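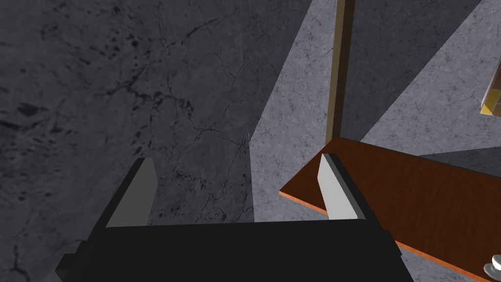
**Marble floor gone dull after steam mopping – regrind or live with it?**

**greyslab83** wrote:

We moved in last December and the hall and kitchen are laid with a grey marble. The previous owners left a note saying it was Bustinier stone and that it had been sealed, but not when or with what. I used a steam mop on it every week through the winter. The walkway from the back door to the sink has now lost its shine and feels slightly rough under a bare foot. Under the table it is still as it was.

I have had one quote, for 800 pounds, to grind and repolish the lot, 25 square metres. The same firm wants to put a topical coating on afterwards. Is that a fair price, and do I need the coating? I could also just leave it. It doesn't look terrible.

---

**tidewrack** wrote:

Stop using the steam mop first. Heat and damp get into the pores and will lift most sealers over time. What are you putting down besides steam? Any vinegar, limescale remover or lemon floor cleaner?

---

**greyslab83** wrote:

Steam only, but before that I used up a bottle of Celinik that was under the sink. It smelled of lemon. I used it perhaps five or six times.

---

**tidewrack** wrote:

I don't know that cleaner, so read the back of the bottle. If it lists citric acid then you have etching, and the steam is a side issue. Marble is calcium carbonate and acid eats the polish off it. No sealer stops that. Sealer is for stains.

Test: put a drop of water on the dull part and a drop on the good part under the table. If both sit there for ten minutes without going dark, the sealer is fine and you only have a surface problem.

---

**Old Pointing** wrote:

I laid floors for a living until my knees gave out. I wouldn't pay 800 for that. Etching is very shallow. You can hire a single-disc machine for a weekend, buy a tub of marble polishing powder and do the walkway yourself. Start at 400 grit if it feels rough, then 800, then the powder. Keep it wet all the time and keep the machine moving.

Do NOT let them coat it. Coatings scratch, go yellow near a window and then have to be stripped.

---

**mrs_plinth** wrote:

I disagree with Old Pointing about doing it yourself. We hired a machine for our hall and I left a swirl by the front door that you can see every afternoon when the sun comes in. It cost us more to have that put right than the first quote would have been. If you haven't used one before, they pull sideways and it takes a good while to get the feel of it.

Agree about the coating though.

---

**Old Pointing** wrote:

Swirls come from skipping a grit or from a pad that has picked something up. Rinse between each stage. It's not hard work, only slow.

---

**mrs_plinth** wrote:

I didn't skip a grit. The pads were new. It was my first go and I leaned on it.

---

**greyslab83** wrote:

Bottle found. Citric acid is third on the list, so that answers that.

I did the water test. Under the table the drop was still sitting up after ten minutes. On the walkway there was a faint dark ring, which went when it dried. So I suppose the sealer has worn there as well.

There are also fine cracks running through some of the slabs. I had taken them for veins but I am less sure now. Does grinding make those worse?

---

**tidewrack** wrote:

Run a fingernail across. If it catches, it's a crack or an open vein. If it doesn't, it's just the pattern of the stone. Plenty of grey marbles have thin lines all over and there is nothing wrong with them. Open ones can be filled with a tinted resin before polishing – ask whether that's in the quote.

---

**Penner_Lane** wrote:

Get a second quote whatever you decide. We paid almost half of that for a smaller kitchen, with no coating, and they resealed it two days later. Ask for a honed finish as well as a polished one. Honed is matt, so etch marks hardly show, and with a back door opening on to a garden I would not want a high shine. Bistaretti did ours if you are anywhere near them.

---

**greyslab83** wrote:

I hadn't thought of honed. My other half likes the shine, so that will be a conversation.

Nail test done. It catches on two slabs near the door and nowhere else.

---

**Old Pointing** wrote:

Two is nothing. Fill them. And if you go honed you can stop at the 400 and save yourself half the bother.

---

**mrs_plinth** wrote:

Try a slab that lives under the fridge first, if you must do it yourself. What are you washing it with in the meantime? We use a pH neutral stone soap, a capful to a bucket, and a flat mop wrung nearly dry.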